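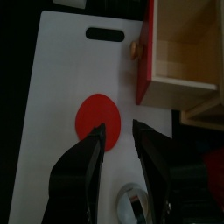

Chapter 4
Learning from Wrist-Level Views

June. By the Course Writing Group, Zurunport

A robot that is to work at an ordinary table must judge where its own fingers are in relation to the things it means to pick up. This chapter considers one way of teaching it to do so, in which a small camera is fixed close to the gripper and its record is stored together with the movements of the arm.

The method was set out in the Flotstead study, which forms the basis of the exercises in Section 4. The researchers gathered 200 demonstrations with household objects and held back 38 of them for testing. Flat objects gave the most trouble. A thin disc offers little edge to grasp, and the fingers themselves may hide part of it at the moment of closing.

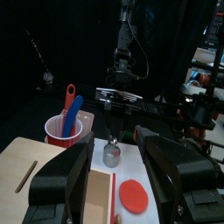
Figure 4.1. Gripper fingers open over the work table, with a second arm behind. A red-orange disc lies to the lower right of the glass cup.

Students should read the account of the Tripathi measure in Chapter 3 before going further. It will be used here to compare grasps made from the wrist view alone with those that also draw on a fixed overhead view.

Comments

Reader in Zistville: Is the Tripathi measure the same as in the previous edition? My copy gives it with a different sign.

tablearm: The sign was changed. See the note at the back of Chapter 3.

Evening student: Could the answers to the Section 4 exercises be posted before Saturday?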